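Teleoperating a Sorting Task in the Simulator

With this exercise you record demonstrations of a pick-and-place task by remote control. You need the Renik controller and the Skoscombe practice level.

1. Load the level and wait for the arm to reach its home pose.
2. Hold the side button to take control. The arm follows your hand until you let go.
3. Move over the tray and turn the wrist so the fingers can close on the piece you want. Do this while you're still high.
4. Lower slowly. Stop before the fingers touch the tray wall.
5. Close, lift straight up, and carry the piece to the bin.
6. Press Save, or Discard if you dropped it.

Keep each take under 12 seconds. Our February set had 294 takes and we kept 251. Most of the rejects were bumps against the rim.

Pieces next to the divider are the hardest. Start with one you can reach from the rim side and leave the crowded ones for later.

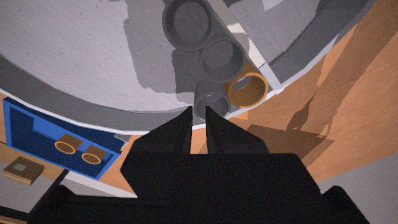 Fingertips at the smallest gray cylinder, with the orange-brown one wedged against the divider.

Comments

Kumiko Takagi: Does letting go of the side button open the gripper?

Kwadwo Tsikata: No, it stays as it was. Only the trigger opens it.

ackah4: Slowing the hand scale to half helped me with step 4.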